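Print this section | E-mail this section
Reading time: 6 minutes

Section 4. Teaching your first task by remote control

By now you've got the arm bolted down, the hand wired up and the Brondik software talking to both. (If the status light in the corner of the window is still orange, go back to Section 3, because none of what follows will work.) This is my favorite part of the whole guide, so get a coffee and let's drive this thing.

The task I start everybody on is the fruit basket. There's a plastic basket, an apple and a banana on the table, and a wire shelf behind them. You steer the hand with the Gulov glove, the fruit goes in the basket, the basket goes on the shelf, and Brondik records every joint the whole way through. One run from start to finish is called a take. You'll be making a lot of takes.

4.1 Laying out the table

1. Put the shelf at the back of the table with its open side facing you. Push down on each corner. If it rocks, fix that now.

2. Set the basket in front of the shelf, a little left of the middle. Turn it so one handle points at the shelf and the other one points at you. I was sloppy about this for my first batch and ended up throwing out 23 takes, which still stings.

3. Put the apple in the basket for your very first takes and leave the banana out on the table beside it. One fruit to move is plenty while you're learning the glove. Once you're comfortable, start with both fruits out. 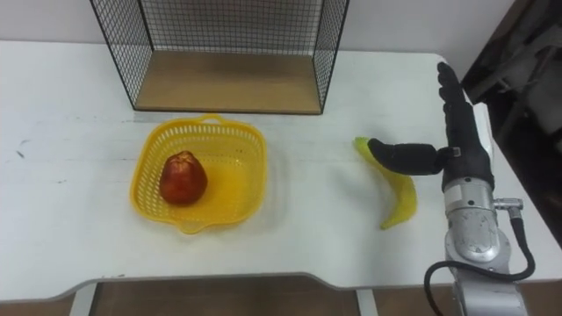 4. Move the fruit a little between takes. Turn it, slide it an inch or two, flip which way the ends point. You want the recordings to cover the messy ways a banana can land on a table, and if you put it down the same way every time the robot learns that one spot and nothing else.

5. Check the cable at the wrist. It needs enough slack to let the wrist turn all the way over, and it shouldn't drag across anything you plan to pick up.

CAUTION: Keep your own hands off the table whenever the Live button is green. The arm follows the glove right away, and if you scratch your nose, so does it (sort of). Hit Pause first, then move the fruit.

4.2 Calibrating the glove

Do this every time you put the glove on, even if you only took it off to answer the phone.

1. Put the glove on and pull the wrist strap snug.

2. Click Calibrate. Hold your hand flat, fingers together, thumb out to the side. Wait for the beep.

3. Make a loose fist. Wait for the second beep.

4. Touch your thumb to each fingertip, starting with the index finger. No beep for this one, you just get a check mark on the screen. I don't know why they did it that way.

5. Wiggle your fingers and compare with the little hand in the preview window. If the thumb looks lazy, start over from step 2. The thumb is where most bad grasps come from, so be picky!

NOTE: Error 923 means the glove and the hand disagree about where the thumb is. Take the glove off, count to ten, put it back on and recalibrate. If you get 923 again after that, unplug the glove receiver and try a different port.

4.3 Recording a take

1. Bring your hand to the start pose, fingers up and palm facing in. Brondik won't let you go live until the robot and your glove are close to matching, so move slowly until the outline on the screen fills in.

2. Click Live, then tap the foot pedal to start recording.

3. Come in over the fruit and lower your hand. Go slower than feels natural. I hum to myself, which helps more than it should.

4. Close your fingers and thumb around it and stop for a beat before you lift. That pause gives the software a clean edge between "reaching" and "holding," and your labels will come out much nicer later on.

5. Carry it over the rim of the basket, lower it and open your hand. Don't throw it. I know it's tempting, and the apple does make a good noise, but then it rolls and you've taught the robot to throw.

6. Grip the basket by the handle, lift it just clear of the table and move it straight back into the shelf. Watch the bottom of the basket as it comes up to the edge of the wooden board. That edge is where beginners catch it.

7. Set the basket down, let go, and back your hand straight out toward you. Don't lift until your fingers are clear of the upper board! 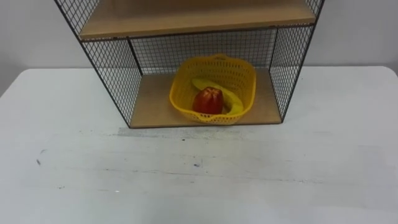 8. Tap the pedal again to stop. Brondik will ask you to keep the take or toss it.

When do you toss one? I keep a take if both fruits are in the basket, the basket is all the way on the lower board, and I didn't do anything I'd be embarrassed to see repeated 400 times. A small wobble or a second try at a grasp is fine. I like having a few of those in there, since the robot is going to miss sometimes and it needs to have seen what recovering looks like. If the basket is hanging over the front edge, toss it.

4.4 Resetting between takes

Pause, slide the basket back out, take out whatever fruit you want on the table, and go again. It's boring. I get through it with the radio on. Take a break after every half hour of glove time, because your shoulder gets tired before you notice it and the takes get jerky.

NOTE: If somebody else is going to record too, have them make their own profile. Brondik stores hand size with the profile, and using mine with a bigger hand gives you fingers that never quite close.

4.5 Saving and naming

Takes are saved to the Furkthorpe folder by default (that's just the name of the demo project, you can change it under Settings). I name each batch with the task and the month, so fruitbasket_june, and then I put a 2 on the end if I do a second batch. Please don't use spaces. The export tool chokes on them.

Before you close the program, play back the first take and the last take side by side. If the last one looks a lot rougher than the first, sort through the ones in between before you train on them. The Diệp viewer lets you scrub both with one slider, and it's free with the glove.

Training is in Section 5. Leave the table set up the way it is, you'll want it for the test runs.

Print this section | E-mail this section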